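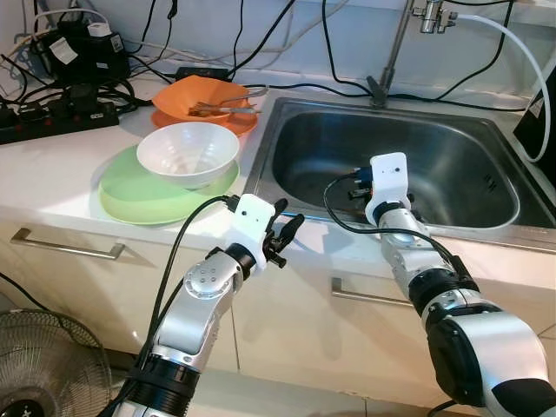 I will defend the single deep sink until my dying day, and my sister-in-law in Nanstead (two basins, very smug) can't talk me out of it! Give me one big steel tub with the dishes waiting on the counter to the left, bowls sitting on their plates, a fork and spoon parked in the orange bowl so they don't go missing under the suds. A divided sink never fits my roasting pan. I paid $70 for mine at a salvage place and I'd have paid $500 – okay, maybe not in October, when the heating bill comes.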